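A visit to the cable room at Holtenstead

In May I went with a small group from our evening course to see Skotbridge, a company in Holtenstead which repairs and prepares audio and office equipment for rental. We had read that they were bringing robot arms into the work, and most of us wanted to know what the people there think of it.

We were received by Amedeo Bellini, who leads the returns department. He has been there for 17 years and he speaks slowly, which was kind for me. He told us that 28 people work in the building and that 40 crates can come back after one busy weekend. In every crate there are cables, and they come back in knots. Before, each person took a crate and sat with it until it was finished. Now the untangling and sorting is slowly being given to the arms, and the staff teach them by guiding the movements themselves.

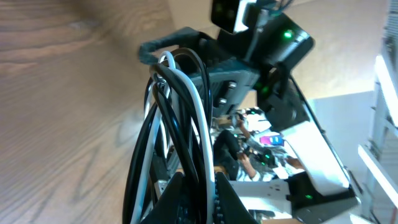

I asked if the work has become easier. Amedeo said yes for the hands and no for the head. His colleague Himine, who did the sorting for many years, had pain in her wrists every winter. She now spends her mornings teaching and her afternoons testing the cables for faults, and she told me the pain is less. But she also said that she misses talking. When four people sat around one table with a crate, they talked the whole day. When you guide an arm you must look all the time at what the fingers do, and conversation disturbs you.

The pay was also discussed, because one from our group asked directly. The people who teach received a small rise after 2 months of training. Those who stayed in packing did not, and I had the feeling that this is not a closed matter. A younger man, Niazi, said he would like the training too but the places were full — he hopes for the autumn.

What surprised me was how much of the knowledge is in small things. Himine explained that you should never pull the cable which is on top only because it is on top. You look for the one which is lying free, and you lift it a little and wait. She found it difficult to explain this to an engineer, and easier to show it. 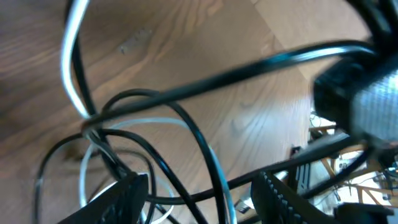 Black and white cables on the wooden floor, still to be separated.

We finished with coffee in the canteen, where Amedeo answered the last questions. No one has lost a job until now, he said, but when two colleagues retired they were not replaced. I wrote this down because he said it without being asked. The bus back leaves at ten past four from the other side of the road, and visits for groups must be arranged by telephone with the front office.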